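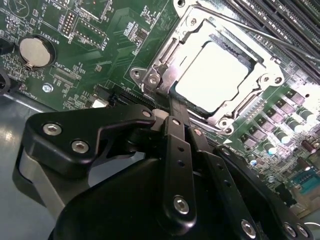 Green board, processor in the socket, silver lever running alongside the memory slots.

Notebook, June 17, 2025

Clanach core, pollen counts, continued from the last page.

Depth 177 cm at last, and what a slide! I had low hopes for this stretch because the peat looked so tired and crumbly when we opened the tube, but the grains are in lovely shape. Birch everywhere, plenty of hazel, and then a run of heather tetrads so crisp you could draw them. I did draw two of them (loose sheet, tucked in the back, please don't use it as a coaster again).

Prep notes before I forget. Sieved as usual, then gave it the longer soak in potassium hydroxide, 30 minutes in the water bath with a stir whenever I walked past. The shorter soak we used for the upper samples leaves a brown fog over everything and I spent half my time focusing up and down through it. Much cleaner this way. Rinsed 3 times, and the last rinse came off pale straw. I'd do a fourth if it were any darker than that.

Stain: went lighter on the safranin. The old slides are so pink that the pores on the alder disappear, and alder is the one I keep having to argue about. With the lighter stain you get those little arcs joining the pores straight away, even at low power. Really pleased with that.

Quentin Roussel came over to look at the grass grain that has been bothering me. Big one, thick ring round the pore, folded on one side. I wanted cereal, he wants wild grass, and we went back and forth with the reference slides until the tea was cold. It's down as "large grass, undecided". He did point out that the fold makes the long axis useless for measuring, so I've marked its stage position and will try rolling it under the cover slip. (Silicone oil mounts! So glad we switched. You can't roll anything in glycerine jelly.)

The Langlois box of reference slides needs sorting. Sedges have got in among the plantains again and one label has come off altogether. I think it's meadowsweet, from the size, but I'm not writing that on it until someone else has looked.
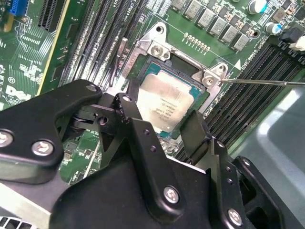 Dell board, a few scuffs on the heat spreader and faint print.

Charcoal: more than I expected at this depth, mostly small angular bits, with a couple of long pieces that still show cell structure. It goes up just where the birch dips. I'm trying not to get carried away on the strength of one slide, but if the next sample down does the same I shall be unbearable at the Cunville meeting.

Also two fungal spores I can't place, both in the top left quarter. Sketches on the same loose sheet.

To do:
Second slide from 177, counted blind by Quentin if he'll have it.
Roll the big grass.
More cover slips, the thin ones, we're on the last box.
Marker tablets: write the batch number on the tub lid, it has rubbed off.
Wrap the lower half of the core again before it goes back in the cold room, the film has split near the bottom.

Stopping here, eyes gone. Slide left on the stage under its dust cover, please leave it where it is.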